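# Teteo prep station: wrist camera set

Recordings from the fruit line at the Delaunay kitchen, where a two-finger gripper now shares the peeling and sorting with the morning crew.
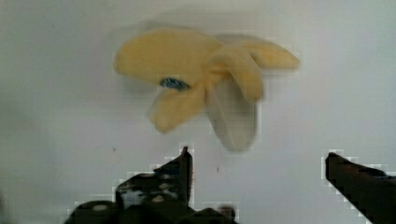

The set holds 2,224 clips, of which 300 are kept back for testing. Everything was recorded in February on one station.

## What changed on the floor

- Prep cooks start at 6:00 instead of 5:00.
- Two people moved from the peeling bench to packing. No positions were cut.
- One cook per shift is trained to stop and restart the arm. Training takes 22 hours, paid.
- Knife work is still done by hand.

Siriporn Luangrath ran the shift interviews. The main complaint was waiting on the arm when fruit is overripe. Her notes are in `interviews/`.

## Known problems

Motion blur is common and was not filtered out. Peeled and unpeeled fruit share one label in the early clips.

## Use

Internal to Trimau and Delaunay. Do not use the clips to measure individual workers' speed. Send label fixes to Hemi Dunstan.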